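How do I get people to comment on a bus fare proposal before the vote?

Posted by koubek_rider, 2025-03-10

Hi all! I'm hoping someone here has been through this. Our transit board wants to end free fares on the Route 28 crosstown bus, which runs from Custura out to the Cluvance flats. It would go from free to $2 a ride. The board put out the proposal with a comment period that closes in May, and so far the website shows almost nothing from the people who ride the thing every day.

I ride it myself and I'm pretty fired up. Folks use it to get to the clinic, the community college, the grocery store, all of it. Everybody I talk to at the stop is against the fare, and then they get on the bus and that's the end of it. I made a flyer with the web address on it and handed out a stack, and I can't tell if it did any good.

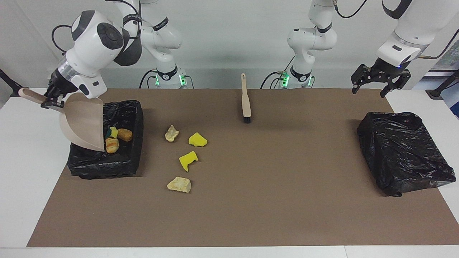 So what works? Is an online petition worth the trouble, or do they only pay attention to individual comments? And does it matter if somebody just writes "please keep it free," or do we need to get into budget numbers? The staff report is long and I'm only partway through it. I'd love to go to the hearing with a real pile of comments behind us.

feva_northside
14 helpful votes

Oh, you're in a great spot, you have weeks! We did this in Feva when the county wanted to cut our evening buses, and I had more fun than I've had at anything political in years.

First, call the board clerk and ask how comments are counted. Ours listed every individual comment in the packet, and a petition went in as one item no matter how many names were on it. We had 2,000 signatures on ours and it took up one line! The 692 separate comments filled page after page, and two board members brought them up from their seats. Your board may have a different rule, so ask before you spend a weekend on a petition.

Second, don't send people home with a web address. Bring the comment to them. We printed half sheets with a space for name, neighborhood, and "I ride this bus to get to..." and stood at the stops with clipboards and a whole bag of pens. It takes a minute to fill one out. We dropped them off at the clerk's office in batches and got a stamped copy of the cover page every time. (Get the stamp! One batch of ours went missing for a couple of days and the stamp is how we proved it was theirs to find.)

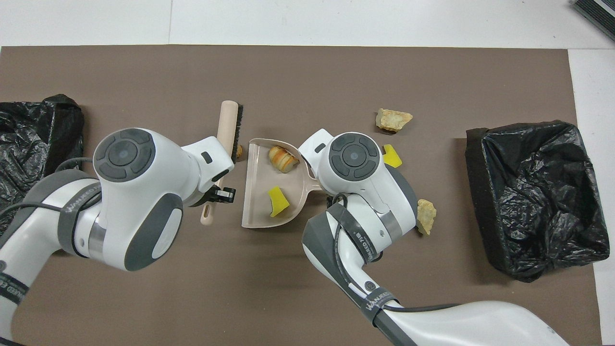
Short comments are fine, and plain ones are even better. "Please keep it free" counts, but "I take it to dialysis and $2 each way adds up" is what gets read out loud. Let a few people who like spreadsheets handle the budget part and let everybody else talk about their own trips. Do set up a sorting table before you turn the sheets in, because you'll get blanks, doubles, and some with no name. We covered ours in brown paper, same as the tabletop in that picture, and wrote the neighborhood names right on it in marker so each pile had a home. Two evenings and we were done, with pizza.

Then for the hearing, find out when speaker sign-up opens. Ours opened online the day before and closed at noon, and we almost missed it. Have your speakers each pick a different subject so they aren't all saying the same thing. And wear the same color! We went with yellow and it looked terrific in that room.

routes_and_rants
3 helpful votes

Just email your board member. They know who votes. Petitions are a waste of time in my opinion, boards made up their minds before they posted the proposal.

custura_east_stop
9 helpful votes

I'm on the same bus as you, hello neighbor! I don't agree that it's all decided. The fare is in the draft budget and the draft has changed after comments in past years, they moved the Koubek Street stop back after people wrote in.

Something to add to the long answer: look at the part of the staff report on what it costs to collect the fare. Fareboxes, counting the cash, fixing the machines. I read that section last night and the new fare brings in less than I expected once you take all that out. It's worth one good speaker at the hearing who does only that, with the page number ready.

Also ask for the notice in Spanish. The board's own policy says they provide it on request, and I don't see one posted at any of the stops on the Cluvance end. I sent in my request this morning and it would help if a few more people asked for the same thing.

I can cover the early buses with a clipboard most mornings. Send me a message on here and I'll print the half sheets, I have plenty of paper.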